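The Good Fork

The trouble over the utensil holder began in January, when Lionel Marsden decided that a household of three grown men and Ashley Hartley ought to be able to put a fork back where it came from.
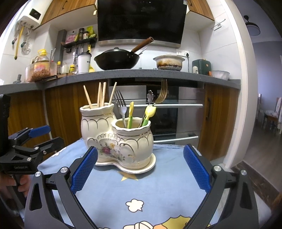
Lionel was fifty-eight and the only one of them on the lease. He had taken the other three in one after another, the way some people take in cats, and he had firm views on the kitchen. The kitchen was small. The oven worked if you spoke to it. The water heater made a sound in the mornings like a man clearing his throat before a speech, and then there was no speech.

"It came from my aunt Lindsay," Lionel said, of the holder. "She bought it in Prirkamholm, on her honeymoon."

"Where's Prirkamholm?" asked Derek Bloxham.

"On the coast."

"Which coast?"

"She didn't enjoy it," said Lionel. "She spent most of her time in the shops."

The holder had two pots, a tall one and a short one, on an oval saucer, and every rim on it was scalloped and touched with gold. The short pot had flowers painted on the front. It looked like something a duchess would keep her pens in, if the duchess had an aunt in Prirkamholm. Lionel set it on the light blue cloth with the clouds on it and stood back with his hands behind him.

"Chopsticks in the tall one," he said. "Everything else in the short one."

"Everything?" said Ashley. "We have a drawer."

"The drawer has failed."

This was true. The drawer had been failing since the summer, when Derek's cousin Darren came for a weekend with a duffel bag and a box of cutlery he'd gotten from a restaurant that was closing. The restaurant was called Kasten. It had served small things on large plates for 3 months and then stopped. Darren had gone back to wherever Darren went, and the box had stayed, and what was in the box had spread.

So they emptied the drawer onto the counter. There was a lot of it and hardly any of it matched. Lionel went through it like a customs officer. Bent things went to the left. Things with teeth marks went to the left. Tadeusz Walczak, who drove a night bus and was eating his supper at eight in the morning, watched from beside the wok.

"That one's mine," he said, when Lionel reached for the first yellow-green thing.

"What is it?"

"It's plastic. My daughter gave it to me. There are two."

"But what does it do?"

Tadeusz thought about this. "The other one has a tulip on the end," he said.

Both of them went in the short pot. You didn't argue with Tadeusz about his daughter, who was seven and lived 300 miles away with her mother and sent him something in the mail whenever she had a stamp. The wall above his bed was all horses.

Ashley put in the small spoon with the white flower on the handle. She'd bought it for herself when she got the job at Prumetar, to eat yogurt with at her desk like a person with a future, and she had brought it home again in a cardboard box when Prumetar decided it could manage without the second floor. She didn't say any of this. She just put it in, flower end up.

Derek put in a silver fork. It fell over to the left and he left it like that.

"Straighten it," said Lionel.

"That's how it stands."

"It's leaning."

"It's relaxed."

Then there was only the gold fork.

It had come out of Darren's box, and it was the one item from Kasten that anyone had wanted. All four of them had wanted it. It was a little longer than a fork needed to be and had a good weight in the hand, and for six months it had been leading a secret life. Derek kept it behind the cereal. Ashley had once found it in a coat pocket of Lionel's, while looking for his keys, at his request, and had moved it to a boot of her own. Tadeusz had taken it to work. It had been to the depot and back more times than some of the drivers.

"I suppose that goes in too," said Lionel. He didn't sound happy about it. He had made the rule himself, out loud, before he'd thought about the fork.

"Everything else in the short one," Ashley said.

"Yes, I know what I said."

He stood it on the right, where it rose over the others like the one tall child in a school play. They all looked at it. Then they all looked at something else.

The first week went beautifully. You have never seen such manners. "After you," Derek would say at dinner, holding out the saucer, and Ashley would take the silver fork, which she hated, and say how nice it was to know where things were. Tadeusz ate soup four nights running so as not to be seen reaching. Lionel switched to chopsticks. He was terrible with them. He chased one dumpling around a plate for the whole of the evening news and told everybody it was very good for the wrists.

In the second week Ashley came down for water at 2 in the morning and found Lionel at the table in his robe, in the dark, eating cold rice with the gold fork.

He put it down at once.

"I was checking the glaze," he said.

"On the rice?"

"On the holder. My aunt was very particular."

Ashley filled her glass. Then she opened the refrigerator and took out the rest of the potato salad, sat down across from him and held out her hand. He considered the hand for a while. He wiped the fork on his sleeve, which he would have evicted anyone else for, and gave it to her.

"Three bites," he said. "Then it comes back."

They went on like that until the potato salad was gone. He told her the holder had cost his aunt 33 of whatever they used in Prirkamholm, and that she'd carried it home on her lap and never spoken to his uncle on the way. She told him about the yogurt. He said he'd always taken the spoon for a sugar spoon, and that he'd been using it for sugar, and was sorry. She said that was all right.

The stairs creaked, and Derek came in wearing one sock, went straight to the short pot without turning on the light, and felt around in it with great confidence. He was some time at it.

"There's a tulip in here," he said to himself, and then, "Oh. Hello."

Lionel moved his chair over to make room. The front door went a minute later, and that was Tadeusz, home early with a bus that wouldn't start, asking from the hall whether anyone was using the fork.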